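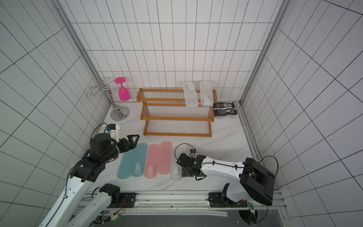
Minutes no. 20

Methods group, regular meeting, August, 3 pm

Present: Dilruba Bhattacharjee (chair), Raymonde Chan, Annick Chisholm, Brayden Campbell. Minutes: Shakuntala Saxena.

1. Previous minutes
Agreed, with one change under item 4: "shown" to read "suggested".

2. Rack-loading result
Brayden reported on the two-arm task, in which toothbrush cases are put on the two-tier rack. The policy trained with the Flultilora weighting scored higher than the plain one on the 143 trials run so far. He would like to put this in the Premar report.

Raymonde asked who had marked the trials. Brayden had marked them himself, knowing which policy was running. She did not think the figure should leave the room in that state. Dilruba agreed.

Annick said the start layout did much of the work. The cases go out side by side, all pointing the same way, and a policy that had learned little more than a reach to a fixed spot could look good on it. Brayden said the positions varied. Asked by how much, he did not have the number with him.

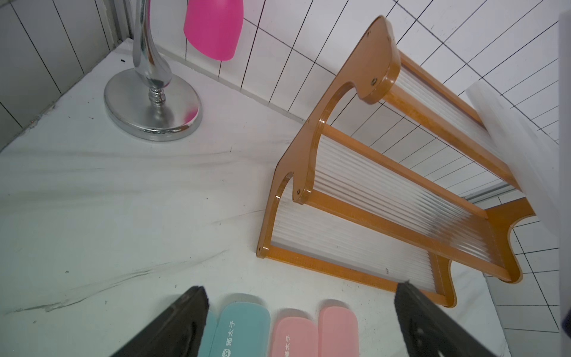 Wrist view, cases at the front of the table, rack to the right.

3. What counts as a success
Long discussion. The protocol says "case on shelf". It does not say whether a case may stick out over the front rail, or whether the two on a tier must lie straight. Brayden has been passing anything that stays up. Annick would fail a case that lies well off line – Raymonde would record it separately and argue later.

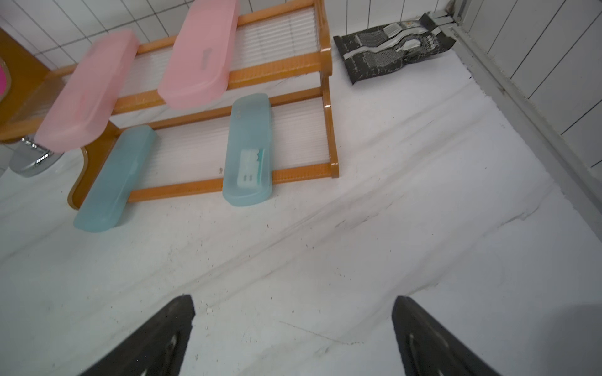
Dilruba pointed out that the earlier Rorkell figures were marked under a stricter rule, so the two sets cannot go in one table whatever we decide now. Brayden accepted this, but noted that the Rorkell set is small and that he never thought much of it either.

No rule agreed. Annick to draft one.

4. Claim about colour
The draft says the policy "picks by colour". Raymonde could find no test of it. Pink and teal cases have the same general form and the wrist camera sees both at close range, so a fair test would swap their places and leave the instruction alone. Eight swapped trials were run by Brayden, with mixed results. Shakuntala asked that the sentence come out until there are more. Agreed, Brayden not happy.

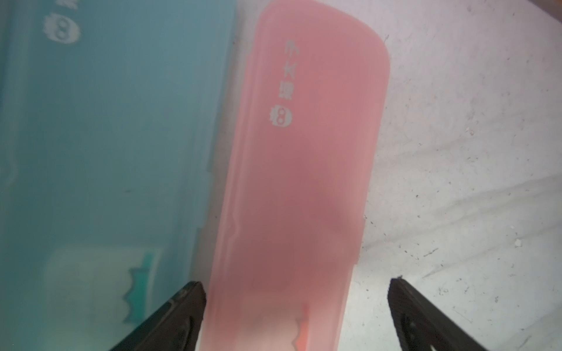

5. Actions
Brayden: send the spread of start positions to all. Take the colour sentence out of the draft.
Annick: one-page marking rule, including cases that overhang.
Raymonde: re-mark the recordings without knowing the policy. Pons to hide the run names first.
Dilruba: tell Premar the figure will be late.

6. Any other business
Raymonde asked again for the failed trials to be kept along with the good ones. Brayden said almost all of them are. He will look for the rest.

Next meeting: same time, room to be confirmed.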